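Student robot club: towel-into-basket task works in the workshop, falls apart in a proper bathroom

Sobia Satti
Posted in Clubs and competitions

Hi all, hoping someone has been through this. I help run the Mokero robotics club, and our students have picked household tidying for their project this year. They called the robot Ronano (they voted, I had no say). It's a two-armed thing with a camera up top, and the job is to pick up a white towel and get it into a basket on the floor. Students drive the arms first to record demonstrations, then we train on those and let it have a go by itself.

In the workshop we had it going nicely on a plain table with a plastic tub. Now we've moved to a bathroom with marble, shiny tiles and a glass shower, and it's a mess! The arm stops short, or lets go too early, or hovers over the basket as if it's thinking about its life choices. The students are getting a bit fed up and we've got a showing for parents in February, so I'd love to give them something sensible to try next.

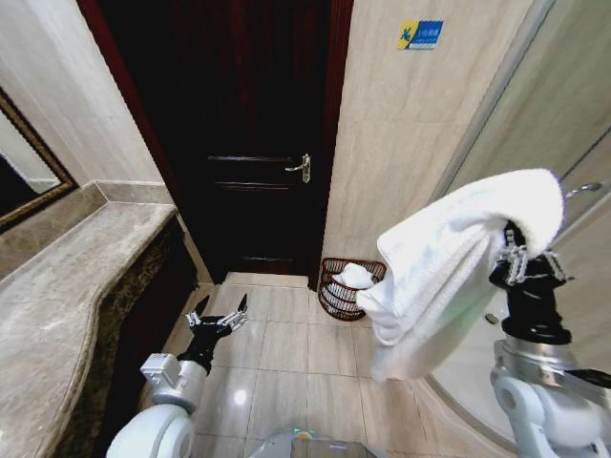

How many demonstrations have you recorded so far?

We've got 533 in total, nearly all of them from the workshop table and only 20 from the bathroom.

I know that's lopsided. What I can't work out is whether to throw the workshop ones away or keep them in and just add more. We use Marunus to sort and label the recordings, if that makes any difference. Any advice welcome, and please keep it simple, my students are reading this too.

Ezequiel Prieto
Member, 2 years

Ah, we had nearly the same thing with our lot, only with tea towels. I wouldn't bin the workshop recordings. Keep them, but do a lot more in the bathroom, and make those ones as different from each other as you can stand. Move the basket a bit. Drop the towel in a heap, then spread it out, then leave it half hanging off the worktop. Our students always put the cloth down in the same tidy way without noticing, so the robot only ever learned the tidy way.

The other thing is light. Glossy floor tiles throw back bright patches, and those move when the robot moves or when the day gets darker. Our tea towels were white too and one of those patches can fool a camera quite badly. Record some in the morning and some in the evening with the lamps on.
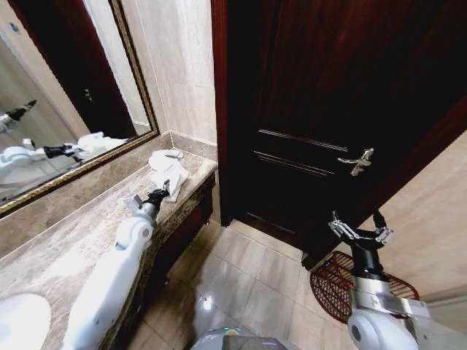
I'd also split the job into 2 parts, the picking up and the putting down, and test each one by itself. If you only ever test the whole thing, you can't tell which half is letting you down. We spent weeks fixing the grip when the grip was fine – it was the letting go that went wrong. Have the students write down where each try failed, one line per try, pencil is fine. They grumbled, then got quite competitive about it.

Oh, and check the mirror! If there's one in view the robot can see its own arms in it. I'd take some recordings facing it and some facing away.

R. Šimkus

more data. and slow down near the basket

Sobia Satti

Thank you both! We spent all of Saturday on it and I let the students take turns, with a rule that whoever drives has to choose a new starting spot for the towel. Ezequiel, the pencil list is brilliant, it's already clear that most of our failures are at the basket end. The towel catches on the rim and the hand opens before enough of it is over the edge.
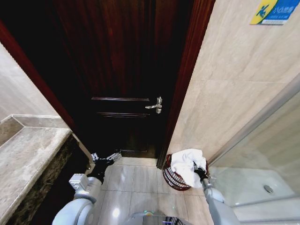
White cloth over the rim of the basket, left gripper open and empty.

We're going to record the putting-down part separately now, slowly as suggested, and then retrain. I'll come back and say how it went, unless it goes horribly, in which case I'll come back and moan.

Ezequiel Prieto

Either is fine by me. Have someone hold the stop button while you test the new version, ours was rather lively the first evening.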